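Jestden Bench Planning Notes
README for the equipment and budget files

Last updated April 11, 2020
Kept by Lâm Tô, with numbers checked by Julián Miranda

Welcome, and thanks for opening this one before the spreadsheet! These files cover what we plan to buy, replace and set aside money for on the Jestden bench over the coming year. They started as a private list of mine in March and grew from there, so please forgive the odd column name.

What's in the folder

arms.csv - one row per arm or arm part, with supplier, lead time and price
bench.csv - tables, wall panels, lighting, posts and brackets
consumables.csv - finger tips, cables, cable clips, tape
props.csv - baskets, balls and other things the arm handles
wishlist.txt - exactly what it sounds like

There are 169 rows in all, and 11 of them still have no price. If the price cell is blank, we are waiting on a quote, so please don't read it as zero (I did this myself when adding up the first draft, and it made for a very cheerful afternoon).

How we think about the money

The arm is the big purchase and gets all the attention in meetings, but the smaller lines deserve a good long look too. Basket work is a fair example. You need a pale, plain tabletop with even light over it, a basket with a rim the fingers can come down beside, something small to put in it, and enough slack in the cable for the arm to reach without tugging.
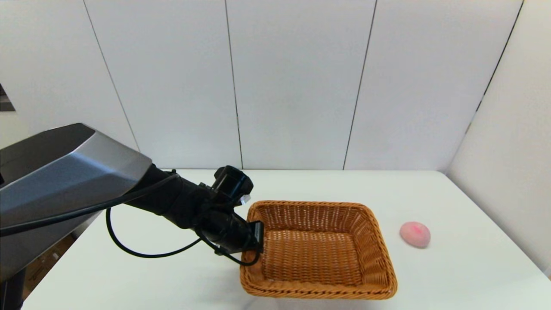
Cable is the line I would ask you to be generous with. Gorkis quotes it by the length and Montoya by the set, and the two are hard to compare until you have decided how you want it to run along the arm. We budget for 2 spare sets per arm. Finger tips come from Workano, with a lead time of seven weeks, so order those early.

Props are cheap, and I would still buy them in pairs. A woven basket is difficult to match later on, and a new one with a different rim means repeating your trials.

Known gaps

Shipping is left out of arms.csv but included everywhere else. Julián is fixing this. Floor storage has no row yet, and installation hours are my own guesses.

Corrections are very welcome - send them to either of us, and please include the row number.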